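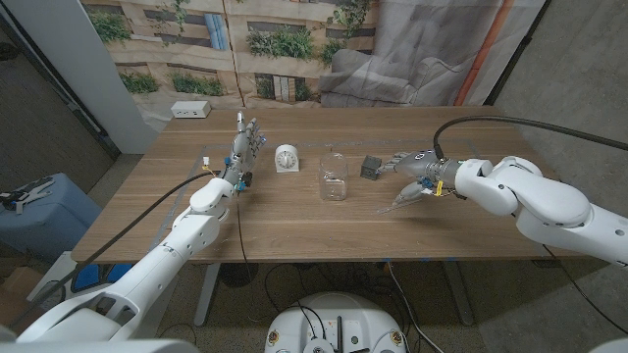
A kitchen timer, a glass jar and a grey cube on the table at Kekana.

Small household things wanted for Lallusard sale

28/03/2018

The household goods table at Lallusard will be back in September, and items can be handed in at Kekana from today. Timers, jars, small ornaments and desk pieces are all welcome - clothes and books are not.

Last year's table raised 3,034 euros from 613 items. 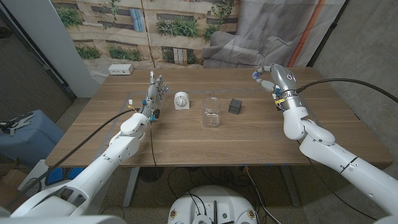

Kitchen timer, jar and cube at Kekana

Jars should come clean and without labels. Wind-up timers are tested before they are priced, and any that stop early go to the repair box.

"Plain glass jars sell first," said Ea Damgaard, who runs the table with Bongani Van der Merwe. Small items will cost 90 cents each.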